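5/21/22
Notebook, celebrity news tagging, entry continued from the December run

Purpose: check whether the source labeller separates attributed claims from unattributed ones in royal and celebrity gossip copy. Named source, unnamed insider, and no source at all are the only classes used. The old "friend of the couple" class has been folded into unnamed insider.

Set: 40 articles, all on the Dönmez and Osik separation, pulled from the Gruris feed. Duplicates removed by headline first, then by opening paragraph. Headline matching alone let through several rewrites of the same agency story.

Ran Ellby with default settings. It read "a source close to the actress" correctly in all positions. It failed on "it is understood that", which it put under no source. Imtiaz Sheikh's view is that this phrase should count as unnamed insider, as the writer is claiming knowledge from somewhere. I would keep it separate. Left as is for this run, marked with a query in the sheet. 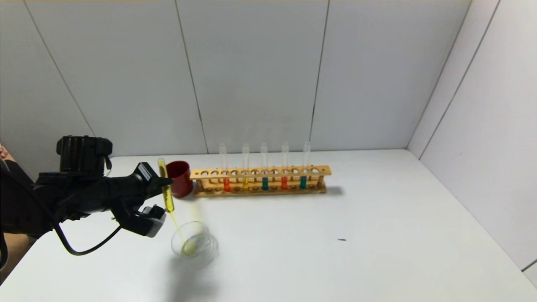 Yellow liquid being poured from a test tube into a round glass container.

15 articles carried a quotation with no speaker given anywhere in the text. In 4 of these the same words appear in another article with a speaker attached (Osik's publicist each time), so the attribution was dropped somewhere in the rewriting. Need to decide whether the label goes by what the article says or by what can be traced. For now: what the article says.

Second problem is chained sourcing. Article A cites a magazine, the magazine cites an insider. Ellby stops at the first link and returns named source. Technically right, no use to us. Added a second column for the end of the chain, filled in by hand. Slow work, nearly 15 minutes for the worst one, which went through a podcast and back to its own site.

Denials: the labeller treats "representatives declined to comment" as a named source. Wrong. Added to the exclusion list along with "has been contacted for comment". Rerun gave the expected result on both. 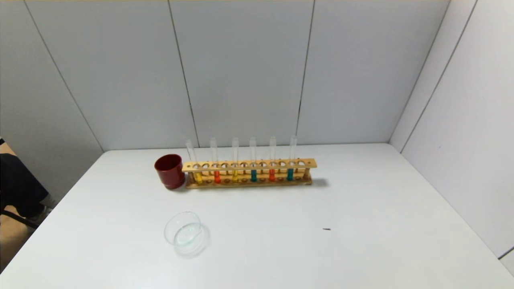

Wooden rack with test tubes, red cup at the left end, petri dish towards the front.

Dates are still unreliable. The feed gives the time of last update, so an old story about the Dönmez house sale sits above the announcement it followed. Sorting on the first published field where there is one, otherwise flagging.

To do
Ask Imtiaz to label the queried rows without seeing mine.
Write down the rule for "it is understood" either way.
Check whether photo agency credits are being read as sources. Saw one, did not follow it up.
Rename the sheet columns, "src2" means nothing to anyone else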